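# Le câble, la sangle et les cartons

Mardi, seize heures. J'avais promis de ranger l'atelier « avant le goûter », formule prudente qui ne précise pas lequel.
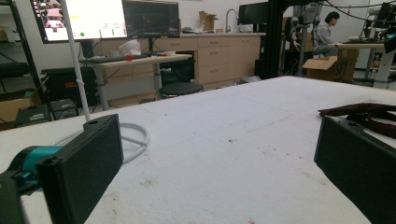 Raluca m'a écrit le soir même qu'un plan de travail ne se range pas, qu'il se vide, et que tant qu'on cherche à disposer joliment les choses dessus on ne fait que du tri sentimental. Elle a raison, ce qui m'agace depuis des années. J'ai donc repris la question par le câble blanc, celui qui fait des boucles sur la table comme s'il y prenait sa retraite.

Un câble enroulé, en principe, est un câble rangé. C'est du moins ce que je soutenais jusqu'à ce qu'Etornam me demande à quoi il servait. J'ai répondu « à la rallonge », il a demandé quelle rallonge, et nous en sommes restés là. Il est maintenant dans le tiroir du haut, avec une étiquette où j'ai écrit « blanc ». On progresse.

La sangle brune pose un autre problème. Elle est toute chiffonnée et elle n'a pas vraiment de place, donc elle a toutes les places. Je l'ai pliée en quatre, elle s'est dépliée. Je l'ai roulée, elle s'est déroulée pendant que je cherchais un élastique. Elle pend désormais à un crochet derrière la porte – solution que je déconseille à quiconque ouvre parfois les portes.

Quant à la mousse blanche qui couvre la table, il faudra bien en parler. Je l'avais choisie pour ne rien rayer, et de ce côté-là je n'ai pas à me plaindre. Seulement le blanc garde tout : les petites taches sombres, les traînées, et même, vers le milieu, le contour d'un rectangle qui s'est imprimé dedans. J'ai passé une partie de la soirée à chercher quel objet avait cette taille. Le couvercle de la boîte à vis ? Trop petit. Le classeur Upadhyay ? Trop large. J'ai essayé l'éponge humide, puis le savon noir, et j'ai surtout obtenu une tache plus propre que les autres. Une plaque neuve coûte 60 euros chez Arbridge, livraison non comprise. La mousse restera blanche au sens large.

Restent les cartons. Il y en a un ouvert sur le plan de travail, près du robinet, un autre en bas de l'étagère métallique, un autre encore sur le bureau du fond. Ma théorie est qu'un carton aux rabats ouverts est un carton en cours, et qu'on ne touche pas à un travail en cours. Raluca, consultée, appelle ça un meuble.

J'ai tout de même fixé une règle : un carton qui n'a pas bougé depuis juin part à la cave. Cela en condamne au moins un, celui du bas, dont je n'ose plus soulever le contenu. Etornam propose de l'ouvrir à deux, avec un café, pour le moral.

Les tiroirs sous le plan de travail, ce sera pour la prochaine fois. J'en ai entrouvert un, j'ai vu environ cinq mètres de ficelle et une notice en néerlandais, et je l'ai refermé doucement.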